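Badano セットアップガイド 第4章 部屋シーンの読み込みと両腕の動作確認
最終更新 2023年8月25日
対象:Badano ビルド2517、部屋パック Gerard 同梱版

急ぎで書いてます。細かい説明は第6章に回しました。第3章(インストールとライセンス認証)が終わっている前提です。終わってない人は先にそちら。

4.1 始める前に

・Badano 本体が起動すること。起動画面の右下にビルド番号が出ます。2517より前の番号だったら更新。古いビルドだと Gerard の部屋は開くけど保存できません。
・コントローラ Mathew が接続済みであること。キーボード操作でも一応いけますが、両腕を同時に動かす手順(4.4)は無理です。
・ポート2364が空いていること。社内ネットワークだとここで止まる人が多い。情シスに先に聞いておく。
・ディスクの空き。部屋パックの展開に26GB使います。展開後に消してもいい一時ファイル込みの数字。

注意:Badano と他のシミュレータを同時に立ち上げないこと。物理エンジンの取り合いになって、物が床を抜けて落ちます。

4.2 部屋を開く

1. メニューの「シーン」→「パックから開く」。
2. 一覧から Gerard を選ぶ。寝室とバスルームがつながった部屋です。
3. 「照明を焼き直す」にチェック。初回だけ。二回目以降は外してよし。
4. 「開く」を押して待つ。初回はかなり待ちます。プログレスバーが最後で固まったように見えても触らない。
5. 部屋が出たら、左上の視点切り替えを「頭部」にする。ロボット頭部からの視点で、以降の手順はぜんぶこの視点で進めます。
6. 右下のステータスが「待機」になっているか確認してくだい。「停止」なら4.6へ。

注意:手順4の途中でウィンドウを閉じると、キャッシュが半端に残ります。次に開いたとき真っ黒。その場合は「ツール」→「キャッシュ消去」のあと手順1から。

4.3 テーブル上の物を置く・選ぶ

物の配置はプリセットから選ぶのが早いです。自分で並べたい人は「自由配置」。

1. 右パネルの「物体」タブを開く。
2. プリセットを選ぶ。最初は「卓上・混在」で。
3. 「落として置く」を押す。物が少し上から落ちてテーブルに載ります。
4. 揺れがおさまるまで待つ。ステータスの「静止」が緑になるまで。
5. 物をクリックして名前が出るか確認。出ればOK。 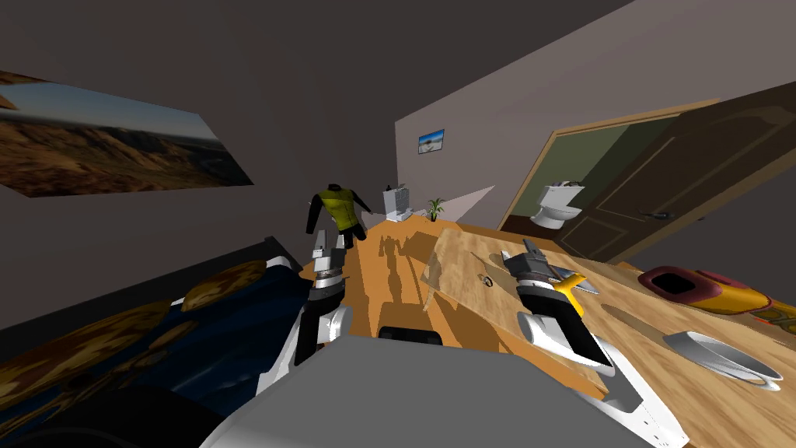 当たり判定の選択は、見た目の選択とは別の設定です。「物体」タブの下の方に「判定優先」というのがあって、初期値はオフ。オフのままだと、クリックした点に見えている色の面が拾われます。透明な板みたいに下の木目がそのまま透けている物だと、板をクリックしたつもりでテーブルが選ばれる。これで半日つぶしました。「判定優先」をオンにすると板の方が選ばれます。板の上に黄色い小物が載っているような並びだと、さらに小物と板の取り違えも起きるので、Tabキーで候補を順に送って、名前を見てから確定。目で見て選ぶより名前で選ぶ癖をつけた方が早いです。

メモ:小さい輪っかの類は、クリックで拾うのはまず無理。「物体」タブの一覧から名前で選択。

メモ:「落として置く」は毎回結果が変わります。同じ配置でやり直したいときは「乱数の種」の欄に数字を固定で入れておくこと。うちは1000を使ってます。特に意味はない。

4.4 両腕を動かす

やっとここから。Mathew を両手に持ってください。左が左腕、右が右腕。逆に持つと当然逆に動きます。

1. 「操作」タブ→「接続」。Mathew のランプが点滅から点灯に変わる。
2. 左右のトリガーを同時に長押し。これで「原点合わせ」。このとき自分の腕は体の横に下ろしておく。
3. ステータスが「追従」になったら手を離してよし。
4. 左腕だけゆっくり上げる。画面の左腕がついてくるか。
5. 右腕も同じく。ただし右腕の下にはテーブルがあるので、先に高さをかせいでから前へ出す。低いまま出すと天板に手首をぶつけて保護停止します。
6. グリッパの開閉。トリガーを半分引くと半開、全部引くと閉じる。
7. 左右同時に動かす。ゆっくり。

注意:原点合わせの前に腕を動かさない。合わせる前のずれがそのまま残って、以降ずっと手首がねじれた状態になります。やってしまったら「操作」→「原点リセット」、そのあと手順2から。

注意:保護停止が続けて出るときは速度上限を下げる。「操作」→「詳細」→「速度上限」。初期値はかなり速いです。慣れるまで一番下の段でいい。 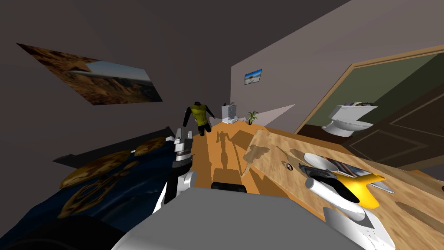
Imtiaz Nanayakkara からは、原点合わせのとき椅子に座っていると肘が肘掛けに当たって合わせがずれる、立ってやった方が確実だ、手順2の前にそれを書いておいてほしい、と言われました。次の版で手順に入れます。とりあえず今は各自、立ってやってください。

あと同じ人から、トリガーの長押しが何秒か書いてないとの指摘も。ランプが一度消えて、また点くまで。秒数は機種で違うので書いてません。

4.5 つかむ・持ち上げる・戻す

ここは一回で成功しなくて普通です。練習用の節だと思って。

1. つかむ物を決める。最初は厚みがあって角のある物がいい。皿とか薄い冊子は最後。
2. 右腕を物の真上へ。横から寄せると周りの物を押します。
3. グリッパを全開にしてから下ろす。
4. 指が物の両側に来たらトリガーをゆっくり引く。
5. 接触表示がオレンジになったら、そこで止める。さらに引くと物がはじけて飛びます。
6. 真上に持ち上げる。前後に振らない。
7. 元の位置の少し上まで戻して、トリガーを離す。
8. 腕を真上に抜いてから横へ逃がす。

薄い物のコツ:天板の端まで指で滑らせて、はみ出したところを挟む。皿は縁をつまむ。中央を上から押さえてもつかめません。

記録したい人は、手順2の前に「記録」ボタン。手順8のあとにもう一度押して終了。ファイルは「文書」フォルダの Willside の下にできます。名前は日付じゃなく連番。上書きはされないので溜まっていきます、たまに消す。

注意:記録中に視点を切り替えないこと。切り替えた時点で記録が二つに分かれて、後半が再生できなくなる不具合があります。修正待ち。
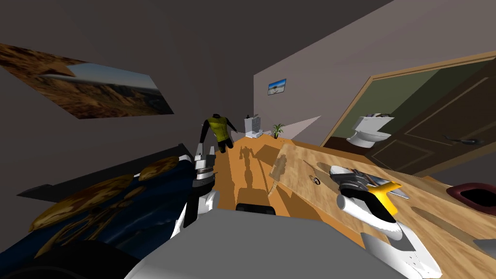 Anjani Kusuma のコメント:手順5のオレンジ表示、うちのモニターだと黄色と区別がつきません。音で知らせる設定はないですか。あと物を離すとき、トリガーをぱっと離すと物が跳ねて隣に転がっていくことが多いので、半開で一拍おいてから全開にした方が安定しました。

→ 音あります。「設定」→「通知」→「接触音」。初期値オフ。書き忘れ、すみません。半開で一拍の件はこちらでも試して、確かに跳ねにくい。手順7は「半開にして一拍、それから離す」に読み替えてください。

4.6 うまくいかないとき

ステータスが「停止」のまま
→ ポートを確認。2364が他のソフトに使われているとこうなります。そのソフトを閉じて Badano を再起動。

部屋が真っ黒
→ キャッシュ消去。それでもだめなら「照明を焼き直す」にチェックを入れて開き直し。

腕が片方だけ動かない
→ Mathew の電池。だいたいこれ。電池を替えたら原点合わせからやり直し。

腕が遅れてついてくる
→ 描画品質を「中」に。影を切るとさらに軽くなりますが、高さの見当がつけにくくなるので影は残すのがおすすめです。グリッパの影と物の位置を見比べると、今どのくらい浮いているか分かりやすい。

物がテーブルにめり込んでいる
→ 「静止」が緑になる前に触ったときに出ます。「落として置く」をもう一度。

物をつかんだまま腕が固まった
→ 左右のトリガーを両方とも完全に離す。戻らなければ「操作」→「脱力」。物は落ちます。

ドアに腕が引っかかる
→ Gerard のドアは当たり判定ありです。「部屋」タブでドアだけ判定を切れます。

保存できない
→ ビルド番号をもう一度見る。2517未満なら更新。

4.7 終わるとき

1. 両腕を体の近くまで引く。
2. 「操作」→「切断」。Mathew のランプが消えるのを待つ。
3. 「シーン」→「保存して閉じる」。
4. Badano を終了。

手順2を飛ばして終了すると、次回の接続で「使用中」エラーが出ます。出たら Mathew の電源を入れ直し。

バスルーム側まで移動して作業する場合は台車の設定が要ります。第5章「移動と旋回」へ。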